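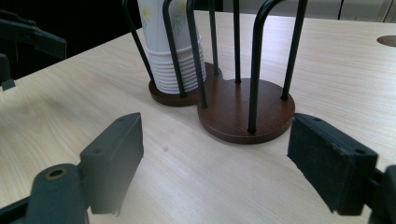

Chapter 2
Talking to the Board: Pins, Pulses and Your First Input

A microcontroller board is a small computer that would much rather flip a switch than open a web page, and this is the chapter where yours finally starts listening! In Chapter 1 you made an LED blink on the Cilleo board, so the signals only went out. Now we bring them in. Take something as plain as a dark wooden cup holder with black metal rods, standing on a pale tabletop. A button fixed under it could tell your program whether a cup is there or not - one pin, one wire to ground, one bit of news. I love how little it takes.

Every pin on the header can be an input or an output, and your code decides which. An input pin left unconnected is said to float, meaning it picks up stray noise and reads high or low as it pleases. We cure that with a pull-up resistor, and the Cilleo has them built in.

Then there is bounce. Press a cheap button once and the metal contacts may chatter for a few milliseconds. When Rachid Lahlou ran our test program for this edition, 50 presses were logged as 313. You'll run the same test in Section 2.3, then fix it with a short delay and watch the extra counts drop away (very satisfying).

You will need the board, a breadboard, 2 push buttons and the Ninine library, version August 2021 or later. Keep your Chapter 1 circuit wired up - we start from it in Section 2.1.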